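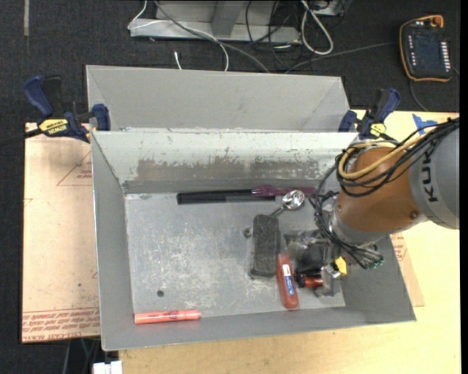
Asked by **Wai-kit Fang** on May 6, 2019 · Category: Work cells / Purchasing · 2 answers

# Budgeting a second bin-picking cell: what did you forget to put on the purchase request?

We have one picking cell running and I have been told to write up the request for a second one at our Durnidska site. The arm and controller are easy, we will buy the same again. My trouble is everything else. The first cell was put together over a long stretch out of small orders, and when I went back through the records I found 41 separate purchases charged to it. Most of them never had a line in the original plan.

Setup for reference: KUKA arm, gray metal bins, bar clamps (Irwin) on the rear rim of the front bin, wood tabletop. Cabling is bundled along the outside of the arm down to the tool. The job is picking mixed small items – markers, spoons, utility knives, erasers, that sort of thing. Item mix changes often and we don't get CAD for any of it.

Specific questions:

1. Clamps or a proper fixture for the bins? The clamps are cheap and I can swap a bin in a few minutes. A quote from Greltard for a machined locating plate came in at $452 per bin position, two positions per cell.
2. Should external cables and hoses be budgeted as a consumable, and at what interval?
3. How much gripper spare stock do you hold for one cell?
4. Do you budget replacement bins? The bottom of ours is scratched and the paint is chipping on the back wall. I don't know if that is cosmetic or if I should plan for it.

The request has to be in before July and I get one pass at it. Anything left out comes from my maintenance budget.

---

## Answer 1 (accepted)

Taking these in your order.

**1. Bin location.** Depends on how the arm knows where the bin is. If you re-find the bin walls with the vision system every cycle, clamps are fine and I would not spend the money. If the bin pose is taught once and stored, then the clamps are part of your calibration, and a bar clamp on a thin rim will let the bin creep when the tool touches a wall. We ran clamped bins for a year with a stored pose and re-taught after every collision stop.

There is a middle option. Bolt two dowel blocks to the tabletop for the front corners of the bin and keep the clamps for hold-down only. The blocks do the locating. Any shop can make them from bar stock, and you keep the quick swap. I would put that in the request and leave the Greltard plate as an optional line with the quote attached.

Also check the tabletop itself. Wood moves with humidity. If you hold a tight tolerance to the bin floor, price an aluminum plate or extrusion top now. Changing it later means recalibrating everything on it.

**2. Cables.** Yes, consumable. Anything in the external bundle flexes every cycle, and the failure is nearly always within a hand's width of a clamp point or a connector. We replace the tool-side section on a fixed schedule and keep one full set on the shelf, already cut and terminated. The spare set matters more than the interval. A broken sensor lead with no spare cost us 2 days, all of it waiting on a connector.

If you can afford a dress pack for the second cell, get it quoted with the arm. Ordered later, ours had a long lead time and needed different brackets. With a loose loop over the arm you also have to check clearance to the bin wall in your deepest pick poses – do this at the far corners, at the wrist angles you really use.

**3. Gripper spares.** Minimum for one cell:

- one complete gripper, assembled and tested on the arm
- two sets of fingers or contact parts
- one of each sensor and fitting on the tool
- fasteners in the odd sizes

If a complete spare gripper gets refused, ask for it again as "commissioning tool." You need one for offline work anyway.

**4. Bins.** Scratches on the bottom are cosmetic unless you use depth or segmentation on that surface. Bare metal gives bright spots that move with the lighting, and a thin item lying flat on a worn patch is the first thing you will start missing. A shiny spoon is bad enough on good paint. Budget one spare bin per position and have them all painted in one batch, matte. Two bins with different wear will behave like two different bins.

Lines I would add that you didn't ask about:

| Line | Comment |
|---|---|
| Freight and rigging | Often quoted separately, easy to miss |
| Safety assessment | Needed again for cell two, even if identical |
| Floor protection or hard flooring | Carpet is a poor base for anything that has to stay level |
| Pendant holder | Cheap. Pendants that live on the floor get stepped on |
| Cable tray | Order double what you draw |
| Test item stock | See below |

Test items: with a mix like yours, buy a fixed reference set for acceptance and a duplicate set to keep sealed. Our reference set is 182 items. They wear, labels come off, and product packaging changes. After that you can't compare the two cells.

## Answer 2

We got most of our small parts through Chala and shipped with Gerkurier, fine, no complaints. Make sure the order says which building or it will sit at the front desk.

I'd skip the locating plate. Clamps work.

Don't know about the cables, ours are internal.

---

**Comment from Wai-kit Fang:** Bin pose is stored, so dowel blocks it is. I have added a spare cable set, a commissioning tool and a line for painting. Dress pack quote requested. Does the matte paint need to be conductive, or is ordinary powder coat acceptable?

**Reply (author of Answer 1):** Ordinary powder coat, unless you handle static-sensitive parts. Ask for a sample chip first and look at it under your own lights. What one shop calls matte is satin at another.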